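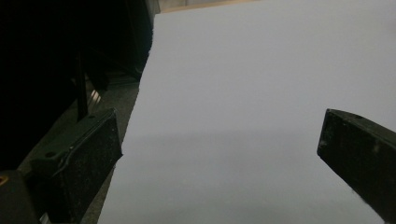
Keeping Court Papers in Order at Home

If you have a case pending, or a relative does, the mail piles up fast. Notices, receipts and letters from the clerk all look alike after a month.

1. Use one box for one case. Write the case number on the lid and on the inside, in case the lid gets lost.

2. Put the date received in pencil on the back of each page. Do not write on the front of anything you may have to hand over.

3. Keep envelopes that carry a postmark. Clip each one behind its letter.

4. Pull staples with a flat remover before copying. A butter knife tears the corner.

5. Make 2 copies of anything signed. One goes in the box and one goes to somebody outside the house.

6. Copy hearing dates onto the kitchen calendar the day the notice comes, with the courtroom and the time. If it says 9 a.m., write down when you have to leave.

7. Restitution and fine receipts get their own folder. Thermal paper fades, so photocopy it the same week. Leonora Tolentino of Pruitt wrote in that hers were blank by September, and she had $1,436 in payments to prove.

8. Damp pages should be laid out singly on a towel, away from the stove. Turn them after an hour.

Check with the clerk or your lawyer before you shred anything, even after the case is closed.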